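How do you teach a robot to use two hands?

Try something for me. Pick up a jar and take the lid off with one hand. Hard, right? I tried it with a peanut butter jar and it rolled under the fridge. Most of us need one hand to hold and the other to do the fiddly bit, and robots have the same trouble.

I work at a lab in Odstead, and our project is called Gretix. We want robots to learn by copying people. The tricky part is that your hand has five bendy fingers and our robot's hand is just a gripper that pinches. So we give people grippers too! You hold one by its handle, squeeze the trigger, and the jaws close. Then you do an ordinary job with it while a small camera on the gripper records everything from the gripper's point of view.

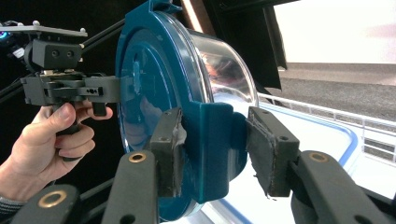 Why not just write the robot a list of steps?

We tried that first, and the list got enormous. Every container is a bit different, and a list can't cover all the ways a round thing can slip or tip. With lots of recordings, the computer can find the patterns for itself.

And I do mean lots. My friend Nandi Engelbrecht and I collected 3314 recordings for this project. (My thumb was very tired by the end.) Some were clumsy, and we kept plenty of those, as long as the person fixed the mistake - a robot needs to see how to recover from a bad grab.

Then came the test. We trained one robot on only 800 of the recordings and another on all of them, and gave each one 60 tries at holding a container steady and opening it. The first robot managed it fewer than half the time. The second one got it right on nearly 60 tries! We cheered so loudly that Shinji Nomura came running in from next door.

It still has trouble with containers it has never met, especially very shiny ones. Nandi thinks the reflections confuse it. I think it needs more practice at squeezing gently. We're going to test both ideas in October, starting with mine.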